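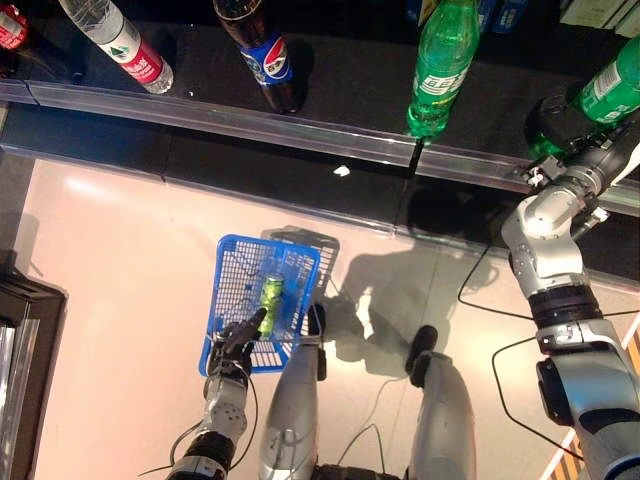 Larkik sets out upkeep routine for shelf-picking humanoid at Delleston store

DELLESTON, March - Larkik, the retail automation supplier, has published the working routine used to set up and look after the humanoid robot at its Delleston demonstration store. The document, Larkik Service Note 2320, is intended for retailers and maintenance contractors who are preparing to keep a similar machine on the shop floor.

The robot picks drinks from the shelf with its right arm and carries a mesh basket in its left hand. The two arms do different work and do not wear in the same way. The left hand has articulated fingers and spends most of a shift closed on the basket. The right arm ends in a gripper that opens and closes on bottle necks, and its wrist joint turns with every pick. The service note therefore gives each side its own checks and its own page in the log.

Under the routine, the machine is inspected before opening at 7 am. The technician wipes down the gripper, checks the finger joints for play and runs the right wrist through its full travel with no load. Cables outside the arm casing are followed by hand from end to end, and any that have worked free of their clips are secured before the motors are powered. The basket is checked for broken mesh at the rim, where the fingers hold it.

The arm is then set against the shelf. Three reference positions are taught along the front edge, and the gripper is brought to each in turn. If it misses any position by more than 4 mm, the wrist is recalibrated and all three are taken again. Particular attention is given to the clear price rail. The rail catches the ceiling lights, as does any glossy shelf surface behind it, and reflections of this kind have been the most frequent source of false edges in the camera readings at Delleston. The note advises that the check be carried out with the store lighting fully on.

"A robot that reaches over a shelf has to be set up for that shelf," said Shih-chieh Wan, head of field service at Larkik. "Our earlier instructions dealt with the arm on a test bench. Staff in the store were left to work out the rest - the rail, the lights, the height of the bottles - and we have now written it down for them."

Gripper parts at Delleston are supplied by Jaso, which also carries out the bench repair of worn units. A gripper is exchanged after 3333 picks, whether or not a fault has been recorded, and the unit removed is returned to Jaso for inspection. The exchange is made with the arm lowered and the power isolated. The new gripper is first tried on an empty bottle and then on a full one before the machine goes back to work.

"Planned exchange has made the work easier to organise," said Fung-ping Lam, maintenance supervisor at the Delleston store. "We know which week it falls in and the part is already on the bench. The cable checks take longer than the gripper does."

Service Note 2320 replaces the provisional instructions issued with the machine. It is available on request to Larkik service customers, and a version for the Su basket hand will follow once trials are complete.

Enquiries should be addressed to the Larkik press office, Delleston.

ENDS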